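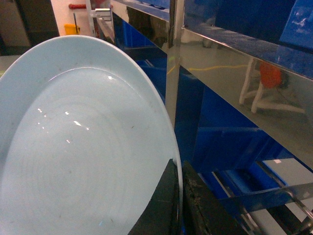 Big blue plate, the round one. A few little marks in the well, glaze still shiny. Steel rack behind.

Kitchen > Nostgate > Gallery > Plates and racks

We use cookies to remember your settings. Accept / Manage

Plates and racks, the Nostgate kitchen
Posted May 11, 2022 by Perihan Öztürkmen

Quick one today, lots to do. People kept asking about the blue plates after the last post so here are some notes on them. More pictures in July when the second room is done, promise.

The plates
Light blue, ceramic, wide smooth rim. Look for the faint rings inside the well, I love those. We have 33 of these at Nostgate now, all from Tekin. Two chipped in the move, they're under plants. Glossy glaze shows every scuff under the lamps, cant be helped. Soft sponge, baking soda, leave it ten minutes. Most marks go. Not all.

The rack
Stainless, polished post and a broad rail. Came from the old Vallis canteen, paid 88 for it plus gas. Very heavy. Basically a mirror, you get the chair in the rail, white with the red-orange seat. Fingerprints drive me nuts. Dry cloth, then a drop of oil, wipe along the grain.

Chairs
Yes the chairs are staying. No I don't know the maker, sorry, no label on any of them. Drurneck had similar ones in the spring sale if your looking.

Stacking
Big plates on the bottom shelf, bowls up top. Paper towel between plates if they're going away for a while. Nearly 114 pieces in total on that rack when it's full and it doesn't wobble.

Bowls and the small side plates go up next, same blue, still in boxes.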